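Stollaner bodies

Stollaner bodies are small rounded inclusions reported in the cytoplasm of goblet cells, the mucus-producing cells found in the lining of the airways and the intestine. Whether they are a real structure or a product of the way tissue is prepared is disputed. Most current histology courses leave them out.

Description

Goblet cells are narrow at the base, where the nucleus sits, and swollen at the top, where granules of mucin collect before release. Stollaner bodies are said to lie between the nucleus and the lowest granules. In stained sections they look like pale spots with a darker rim. Supporters describe them as being bound by a single membrane. The published micrographs do not settle this, as the rim is blurred in most of them and missing in several.

No protein has been found only in the bodies. Claims that they store a precursor of mucin rest on staining with carbohydrate dyes, which also color the Golgi apparatus nearby. A pale area beside a busy Golgi is an easy thing to misread, and the early papers did little to rule it out.

History of the claim

The name comes from the Stollaner collection, a set of airway and bowel sections in which the spots were first noted. The original account covered 799 goblet cells and reported bodies in most of them. It gave no rule for deciding what counted as a body, and one observer did all the scoring. A second reading of the same slides, done without access to the first set of scores, found them in far fewer cells. The two readings agreed on only 40 of the cells marked positive.

Later reports repeated the first figure and seldom mentioned the second. Several textbooks of the period carried a drawing of a goblet cell with Stollaner bodies neatly labeled. The drawing seems to have been copied from one book to the next, and none of the books cites a micrograph for it.

Proposed function

Three roles have been suggested: storage of unfinished mucin, breakdown of surplus granules, and control of water entering the mucus as it is released. The last idea is the best known. Mucin is packed tightly inside the granule and swells greatly on contact with water, and it was argued that the bodies held calcium that kept the packing in place. Calcium does play a part in mucin packing, but it can be measured inside the granules themselves. There is no clear need for a separate store.

The Monti model, which tied the number of bodies to the thickness of the mucus layer, has not fared well. It was built on 5 tissue samples, and no account was taken of how long each had waited before being fixed.

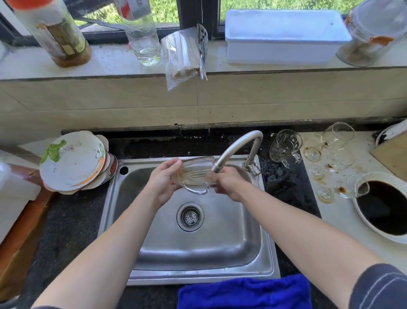 The artifact hypothesis

Annelies Widmer put the case against the bodies most fully in a review dated December 15, 2020. She argued that the spots are gaps left when cytoplasm shrinks during slow fixation, and pointed out that they are rare in tissue frozen quickly under pressure. In her own comparison, samples fixed at once showed hardly any, while matched samples left for 2 hours showed many.

Critics at the Drundovov laboratory replied that fast freezing might simply preserve the bodies in a form that does not stain. This is possible, but it would be hard to test, and the reply offered no test. The same group later described bodies in cultured cells using the Romivar stain, a method that is known to leave round deposits of its own in cells with no mucus at all.

Present status

The term still turns up in older pathology reports, usually as a passing remark with no bearing on the diagnosis. No disease has been linked to the presence or absence of Stollaner bodies. An often repeated statement that they increase in chronic bronchitis has no traceable source; goblet cells themselves become more numerous in that condition, which may be where the idea began.

See also: goblet cell, mucin, Golgi apparatus, fixation (histology), staining artifact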